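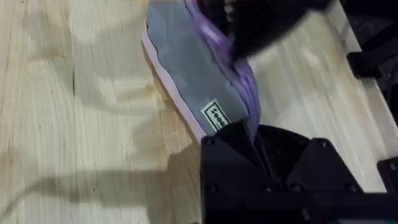
Zwischenbericht an die Förderstelle: Mobile-Spiel "Evel"
Stand: 05.10.2026
Berichtende: Studio Mukside
Verfasst von: Sreekumar Pai, Produktionsleitung

1. Kurzfassung

Die zweite Förderphase läuft, der spielbare Zwischenstand liegt vor, und trotzdem bin ich mit dem Ergebnis nur teilweise zufrieden. Im letzten Bericht hatten wir angekündigt, bis jetzt alle vier Spielwelten in einer Rohfassung zu zeigen. Fertig sind zwei. Die dritte lässt sich starten, stürzt aber auf älteren Geräten beim Laden ab. Die vierte besteht aus Skizzen und einer Musikspur. Ich möchte das nicht schöner schreiben, als es ist.

2. Offener Test

Der Test über die Plattform Tiongson brachte 1842 Anmeldungen. Die Zahl klingt gut und wurde intern auch gefeiert, ich halte sie aber für wenig aussagekräftig. Ein großer Teil der Angemeldeten hat das Spiel nie geöffnet, und von denen, die es geöffnet haben, sind viele in der Einführung hängen geblieben. Wirklich brauchbar sind 200 ausgefüllte Fragebögen. Darin wird die Steuerung gelobt und der Schwierigkeitsanstieg in der zweiten Welt deutlich kritisiert. Mehrfach kam auch der Hinweis, dass die Belohnungen am Tagesende wie Pflichtaufgaben wirken. Dem stimme ich zu. Ob eine Umbenennung der Menüpunkte daran etwas ändert, wie im Team vorgeschlagen, bezweifle ich.

Die Einführung wird derzeit gekürzt. Belastbare Zahlen zur Wiederkehr der Spielenden haben wir noch nicht, weil die Messung in den ersten Testtagen falsch eingestellt war. Die betroffenen Daten habe ich aus der Auswertung genommen. 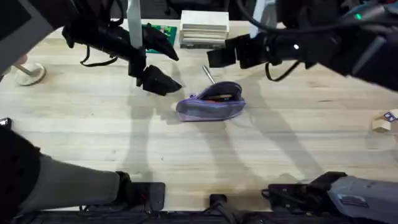 Die verbleibenden Daten reichen für eine Tendenz, mehr nicht. Wer daraus schon eine Prognose für die Veröffentlichung ableitet, überschätzt sie. Ein zweiter Test mit kleinerer, dafür gezielt eingeladener Gruppe ist in Vorbereitung. Die Fragebögen werden dafür gekürzt und um eine Frage zum Abbruchzeitpunkt ergänzt.

3. Technik

Der Umstieg auf die Netzwerkbibliothek Zelesico war im Antrag als Zeitersparnis begründet. Bisher hat er Zeit gekostet. Die Spielstände werden inzwischen zuverlässig abgeglichen, solange die Verbindung hält. Bricht sie ab, gehen gelegentlich gesammelte Gegenstände verloren. Gualtiero Marchetti, der die Serveranbindung verantwortet, rechnet mit einer Lösung noch vor dem nächsten Test. Diese Einschätzung habe ich schon einmal weitergegeben und führe den Punkt deshalb weiterhin als offenes Risiko.

Erledigt sind die Anpassung an kleine Bildschirme, die Untertitel und der Modus für Farbfehlsichtigkeit. Der Speicherbedarf liegt noch über dem Ziel.

4. Mittelverwendung

Die Personalkosten bewegen sich im Plan. Bei den Ausgaben für Ton und Musik sind wir darunter geblieben, allerdings nur, weil die Aufträge für die vierte Welt noch nicht vergeben sind. Eine Einsparung ist das nicht. Wir bitten darum, die Mittel in der bisherigen Position zu belassen und nicht auf die Vermarktung umzuwidmen. Eine Kampagne für ein Spiel mit zwei fertigen Welten erscheint mir verfrüht. Die Einzelnachweise gehen der Förderstelle gesondert zu.

5. Nächste Schritte

Absturz in der dritten Welt beheben (Marchetti)
Gekürzte Einführung einbauen und erneut testen
Schwierigkeit der zweiten Welt überarbeiten
Entscheidung über den Umfang der vierten Welt

Zum letzten Punkt liegt noch kein Beschluss vor. Ein Teil des Teams möchte am vollen Umfang festhalten und bis Dezember liefern. Ich sehe dafür im aktuellen Zeitplan keinen Platz und schlage vor, die vierte Welt als spätere Erweiterung zu führen. Da dies vom bewilligten Antrag abweicht, bitten wir um eine Rückmeldung, ob ein formeller Änderungsantrag nötig ist.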